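Starting a catering apprenticeship at 34, worth it?

xiaoyan_y
Got a place at Flurnbridge on the level 2 catering course, Tuesday evenings. They want 918 quid up front though!
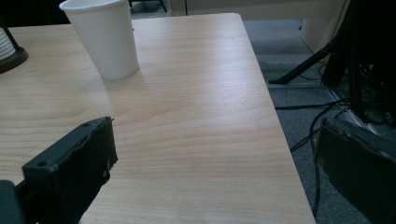
and that's before knives and whites. Anyone done it?

fitzcrenshaw
Did mine there. Ask for instalments, they let me spread it.

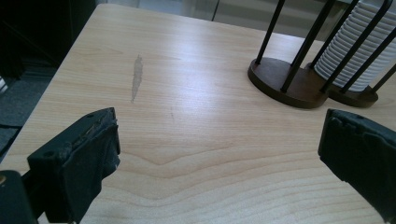
Table top, pale wood grain

brasovia_bev
I'd skip it. My café job paid for my training and I learnt more on shift.
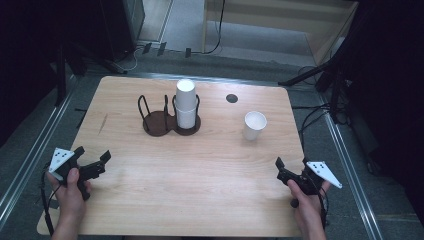
fitzcrenshaw
Depends on the boss, Bev. Mine had me on washing up for 15 weeks. At college you at least get assessed on everything, even the dull front of house bits, like keeping a stack of paper cups in a wire holder topped up.

brasovia_bev
Paying 918 to stack cups, lovely.

xiaoyan_y
Ha! I've got 700 saved so instalments it is. Ringing them in the morning.
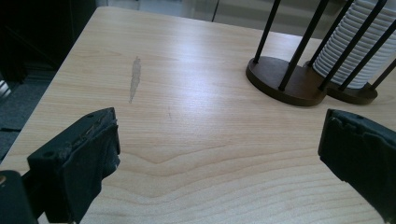

The table again, light across the middle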